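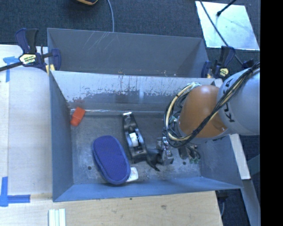
Figure 2. Objects in a gray metal bin on a tabletop, with a robot arm reaching in.

4.2 Setting and Order in Regional Crime Anthologies

The second part of the study looked at where anthology editors place stories with a strong local setting. We took 185 short story collections from the Bisbridge catalog, all of them sold under the name of a city or county, and entered each story as one record. This gave 1658 stories. Reprints of older work were then removed, leaving 1098 stories written for the book in which they appeared.

Each story was read by two coders. They marked every street, building, river or neighborhood that a reader could find on a map, and they noted whether the place mattered to the crime itself. A body found under a named bridge counted as a setting that mattered. A detective who drove past the same bridge on the way home did not. When the coders disagreed, a third reader decided.

Lead stories named more places than stories in the middle of a book. They were also more likely to put the crime outdoors. The last story in a collection looked much like the first on both measures, which fits what Engelbrecht found in her earlier work on ghost story collections. Zinhle Engelbrecht argued there that editors treat the two ends of a book as a pair and worry less about the order of what lies between. Our results support the first half of that claim. We did not test the second.

Author residence had a weaker effect than we expected. Writers who lived in the city named on the cover used more minor streets, while visitors leaned on landmarks, but editors did not favor either group for the opening slot. The Parry series was an exception. In its 6 volumes, every lead story was by a resident.

The Cekley and Mernum collections were coded separately, as both print stories in order of the year in which they are set. Including them did not change the direction of any result. Their opening stories are mostly period pieces, and many of the places named in them have since been given other names, so the coders worked from old street directories.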